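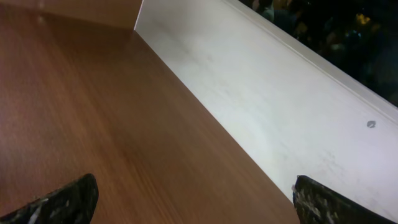
flurnside_nightshift: The admissions office says my certificate is "conditionally complete," a phrase I had never met before and would like to stop meeting. I took the evening welding program at the Flurnside campus. It cost me $3000, paid in two installments, and I finished all the coursework in February. I went to the ceremony. I shook a hand. I was given a nice blue folder.

The folder was empty. I figured the paper would come in the mail, as it apparently does for half the country. When I called on Wednesday to ask where it was, I was told that my 60 shop hours are "pending verification" and that if I'd like a certificate sooner there is an expedited review for $249.

My shop hours were done at Kaddale, the training center the college uses when its own booths are full. I signed in every night on a clipboard. I never kept a copy of the clipboard sheets, as it did not cross my mind that I was the one running the records department.

Meanwhile I have a job offer from Farías Fabrication that depends on the certificate. They've been patient so far but I can hear it wearing thin. Do I pay the $249? Has anyone gotten this sorted out without paying? And is "conditionally complete" a real thing or did the person on the phone make it up to get to lunch?

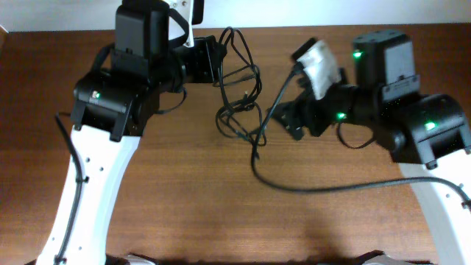 orkside_grad: Don't pay it yet. I went through the Orkside campus, same college, different parking lot, and the same thing happened to most of my class. "Conditionally complete" is real, sadly. It means your grades are in but somebody hasn't typed your shop hours into the system. The expedited review moves your file up a pile. It does not make anyone at Kaddale send over the sheets, and if the sheets aren't there, your file gets to the top of the pile and sits there looking important.

What worked for me:

Call Kaddale directly, not the college. Ask for the front desk and say you need a signed hours letter for an employer. They had mine ready the next afternoon. If you ask for "my records" they will send you back to the college, so use the words "hours letter."

Email the letter to the registrar, not admissions. Admissions is done with you once you've enrolled and will mostly forward things. Put your student number in the subject line and ask for a reply confirming the hours are posted.

In the same email, ask for a letter of completion. It's a one-page thing on letterhead saying you met the requirements and the certificate is being printed. It's free, or it was when I asked. My employer took it without blinking.

Tell Farías what's going on now, before you have the paper. Shops hire out of these programs all the time and they've heard it before. Ask if the letter would let you start. Get the answer by email.

The actual certificate took another five weeks and arrived folded, in an envelope marked do not bend.

kaddale_regular: should of made copies. always take a phone pic of the sign in sheet every night, i tell everyone this

flurnside_nightshift: Thank you, I'll be sure to tell myself that last fall.

quietbooth: Mostly agree with orkside_grad, with one correction. If your instructor is still teaching there, start with the instructor. Ours kept a separate attendance book and could sign off on the hours without Kaddale being involved at all -- the registrar's form has a line for it near the bottom. It took me one visit before evening class.

Also check your program handbook for a page on fees. In mine the expedited review was for students who wanted a certificate early, before the regular printing date. If your printing date has already gone by, I'd ask in writing what exactly is being expedited. I never got an answer to that, but the fee came off my account a few days later.

If you do end up paying, keep the receipt and ask for it back once the hours post. No promises on that one. Parking still has eleven dollars of mine.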